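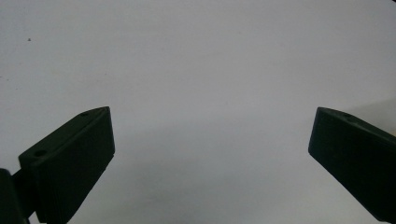
Pale gray, one dark speck

What color do I ask for when the wall is "white"?

Posted in Paint & Walls, 3,216 views

We rent in Erka and move out in January. I patched a few nail holes in the hallway and now need to touch them up. The landlord says the walls are "just white." The store in Flotport has a whole aisle of just white. I bought 2 sample pots and both dried to a different white from the wall and from each other, so the hallway now has spots. Is there a trick to this, or do I lose the deposit?

3 answers

Top answer, from Sebastian (1,093 points)
Cut a chip about the size of a quarter from somewhere hidden, like behind a switch plate, and take it to a store that scans colors. Score around it with a sharp blade first so it doesn't tear. Ask for the sheen too. Most bad touch-ups I see are the right color in the wrong sheen, flat over eggshell usually. Use a small foam roller, go thin, and feather out the edges. If it still shows, paint the whole wall corner to corner and stop looking at it.

Tronero
White is never white. My last place was gray with ambitions. Check the closet for an old can before you cut anything.

guest2727
toothpaste

Comment from the asker: I have used the toothpaste. It is minty and also a different white.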